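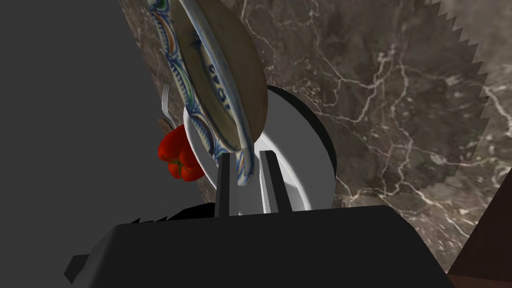 Do you need to know anything about robots to go to the Andia open day?
You need a booking, a pair of flat shoes and a willingness to wear a lanyard, and they'll explain the rest as you go round.

I went on 25/09/2025, having put my name down in a weak moment after loading the dishwasher for the second time in one evening. Andia has the top two floors of Innes House in Trudham, above what used to be the carpet showroom, and once a year they open the doors and let the public ask when they can have one. They've clearly been asked before. There was a slide.

The bus from my end of town takes 45 minutes and drops you on the wrong side of the ring road, so I arrived slightly windswept and was put in the second group. Tea was £2, which I thought was cheeky for a firm with its own lift.

What I'd pictured was a room with a robot in it, doing things, and possibly a rope. The household machine is called Samon and the version of it we spent most of the afternoon with lives inside a computer. It has a computer kitchen to go with it. You sit on a stacking chair in the dark and watch a large screen on which a robot that isn't there picks up crockery that isn't there either, and after a few minutes you find you're holding your breath.

The man running the session said this is where nearly all the practice gets done. A dropped plate costs nothing, the kitchen can be put back as it was with one key, and the thing can be left running all night without anybody having to sweep. I can see the appeal. I would like my own kitchen to have that key.

He took us through clearing a worktop, which is the sort of job I'd describe as "clearing the worktop" and which Andia describes in a document they weren't allowed to show us. There were plates and a bowl, a pepper, a fork. The worktop was marble, and considerably nicer than mine. Somebody had gone to the bother of giving one of the plates a painted pattern all round the rim, blue swirls with dabs of orange and green, the kind my aunt had on a rail and never ate off. I asked why you'd trust a robot in training with the best china. He said a fancy plate is a good test of whether the cameras can tell where the plate stops. I said my aunt would have told it where the plate stopped.

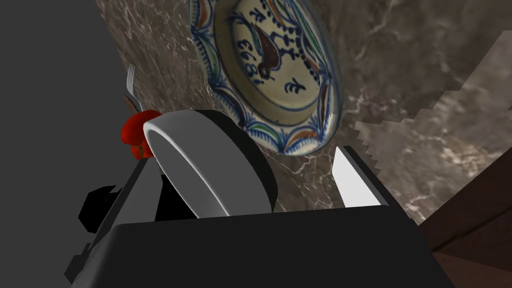 The difficulty, as far as I could follow, is edges. A plate lying flat gives you very little to get hold of, and you and I cheat without thinking by sliding it to the edge of the table or getting a fingernail under. Samon has two fingers to a hand and no fingernails. So it has to come at the rim from some angle I would never choose, and then work out what the rest of the plate is going to do about it. We were told it practises one pick up to 300 times in a morning, each with the plate shifted a bit or turned a bit. I did wonder whether I'd improve at anything with that much practice, and decided I'd had roughly that with parallel parking and there's your answer.

A woman behind me asked whether it got bored. A boy of perhaps nine asked what happened if you put a cat in. The cat got the longer reply, and a promise to raise it with the team.

You can also switch between views, and here I'd give a small warning to anyone who gets travel sick. The close ones look along the gripper, with the crockery looming over you. The wider one looks past Samon's own white front and down its arms, and in the bit we saw the entire kitchen was leaning over like a ferry in February. I was told that I'd stop noticing. I didn't, though I had eaten a flapjack too quickly.

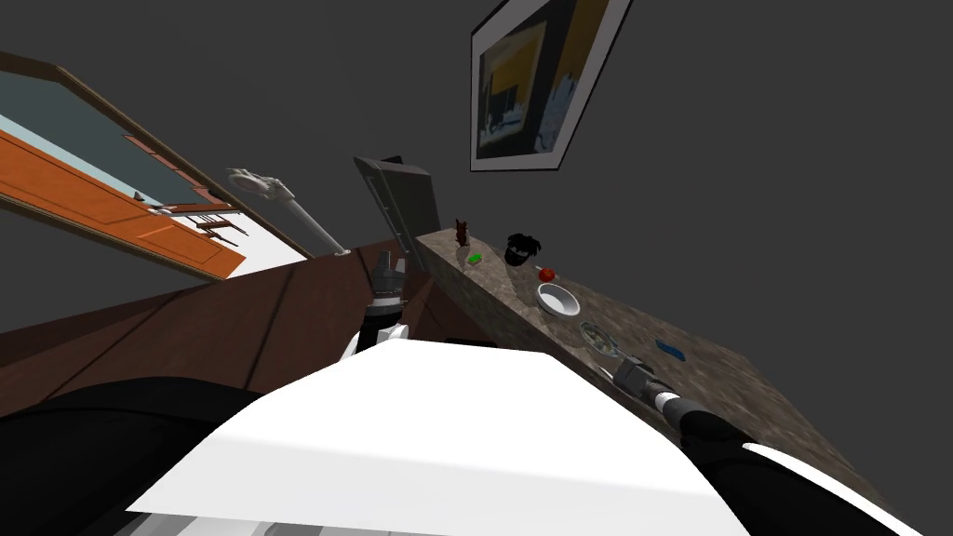
Samon's view of the worktop, both arms in play. The vacuum by the window had the afternoon off.

I liked this view best in spite of my stomach, mostly for the furnishings. There's a picture on the wall, a proper modern one with a mustard-coloured block in it. There is a little brown figure with pointy ears standing on the counter. Someone at Andia sat in a meeting and agreed that the pretend kitchen wanted an ornament, and I respect that more than anything on the slides.

Questions ran over. Seventy of us had been through by the end of the day, I gathered, and every group had asked the price and been given the same smile. It isn't for sale. It may be for sale one day. They would prefer we didn't write down the year they said, so I haven't, but I wouldn't hold off on replacing your dishwasher.

There was a real arm downstairs on the way out, bolted to a bench and switched off for its service, with a laminated sign asking us not to shake hands with it. Several people had a quick look over their shoulder and shook hands with it. The grip pads are softer than you'd expect.

If you fancy it next September, book early and ask for the afternoon, as the morning lot apparently had a projector fault and got a talk about gearboxes. Take your own tea. The bus back goes from outside the chemist, whatever the timetable says, and I missed the first one.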